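Midlife Health Outreach: Progress Report to the Slanina Fund

Period covered: first half of the second grant year

What we said we would do

The grant pays for a nurse-led clinic for adults between 40 and 65 who have symptoms that may be related to hormonal change: poor sleep, hot flashes, low mood, low energy, weight gain, loss of interest in sex. Most of our patients live in Varngate and Trotton. Before the clinic opened, the nearest comparable service was a long drive away and took private payment only.

For this period we agreed to four things. We would open a second clinic day in Trotton, shorten the wait for a first visit, start a sleep group, and move our follow-up calls onto a regular schedule. Three are done. The sleep group started late and is covered separately below.

Visits

We saw 268 new patients in the period. Total visits, including follow-ups and phone appointments, came to 1657. Of those, 1042 were in person. Phone visits have grown faster than we planned for, mostly among people who work shifts at the distribution centers and can't get away during clinic hours.

The wait for a first visit is now 31 days. That is shorter than at the time of our last report but still longer than the target in the grant agreement, which was four weeks. The second clinic day in Trotton opened in February and filled within the first month. We don't expect the wait to fall much further unless we add hours.

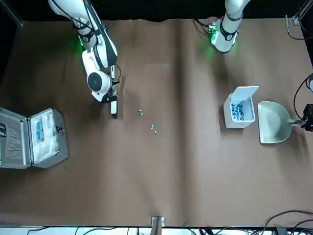
More men are coming in than we expected. Most are referred by their family doctor for fatigue, and a good share of them turn out to have something other than low testosterone — untreated sleep apnea, thyroid problems, depression, heavy drinking. We now do a basic set of blood tests and a sleep questionnaire before anyone discusses hormone treatment. This adds a week to the process. Some patients have complained about the extra step, and we have rewritten the welcome letter so that they know about it before they book.

For women the most common reason for a first visit is still sleep. Night sweats come second. Many arrive having tried several supplements, and the first appointment often goes to sorting out what they are taking and whether any of it interacts with their prescriptions. We have lengthened the first visit from 30 minutes to 45 for this reason. It costs us two appointment slots per clinic day, and we think it is the right trade.

Follow-up calls

Every patient who starts or changes treatment now gets a call at six weeks and another at three months. The nurse asks about symptoms, side effects, blood pressure readings if the patient has a home cuff, and whether the prescription was filled. Before this year the calls were made when someone had time, which meant that they were often missed in busy weeks.

The most useful finding so far has been about cost. Patients who had stopped treatment most often gave the price of the refill as the reason, ahead of side effects. We have started asking about coverage at the first visit and keep a short list of lower-cost options at the front desk.
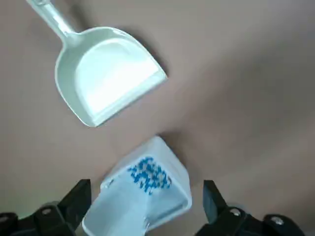 Yolanda Valcárcel
Program Manager, Midlife Health Outreach

Staffing

We are fully staffed for the first time since the grant began. The second nurse practitioner started in January and splits her week between the two sites. The medical assistant position in Trotton was open for ten weeks, and during that time the Varngate staff covered it in turns. Overtime went over budget as a result. The amount is shown in the attached financial statement and is offset by the unspent salary, so we are not asking for an adjustment.

Celeste Salgado has moved from scheduling to the patient navigator role. She handles referrals out of the clinic, insurance questions, and rides for patients who don't drive. The role was half time in the original plan. It has been closer to full time in practice, and we would like to talk about this when we meet.

Records

The change to the Pisten scheduling system was finished in March. The first three weeks were difficult. Reminder texts went out in duplicate, and a number of phone visits were booked as in-person visits and had to be corrected by hand. Both problems are fixed. We can now pull wait times and missed visits by site, which we could not do before, and those figures will be in the next report.

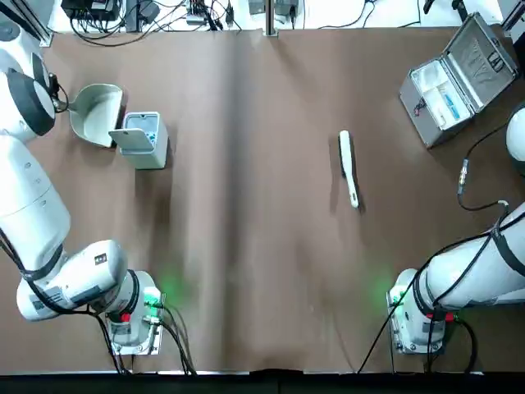
Department of Community and Preventive Health

Sleep group

The sleep group was due to start in the first month of the period. We lost the room we had been promised and did not find another until spring. The group meets for six sessions, in the early evening, and is based on standard behavioral methods for insomnia: a fixed wake time, a sleep diary, less time in bed awake. The first round had nine people and seven finished. The second round is full.

It is too early to say much about results. We are using the same questionnaire at the first and last session and will report the scores once three rounds are complete. Participants have asked for a weekend session, and we are looking into what the building would charge for that.

Problems and changes to the plan

Missed visits in Trotton are higher than in Varngate. The bus schedule is part of it — the last bus back leaves before our final appointments are over. We have moved phone visits into the late slots there and will see whether that helps.

We planned to hold two public talks and held one. The second is now set for November.

Next six months

We will run two more rounds of the sleep group, bring the first-visit wait down to the four-week target, and review the navigator hours with you. We also need a decision from the Fund on whether unspent travel money can be used for home blood pressure cuffs. A one-page request is attached with the financial statement.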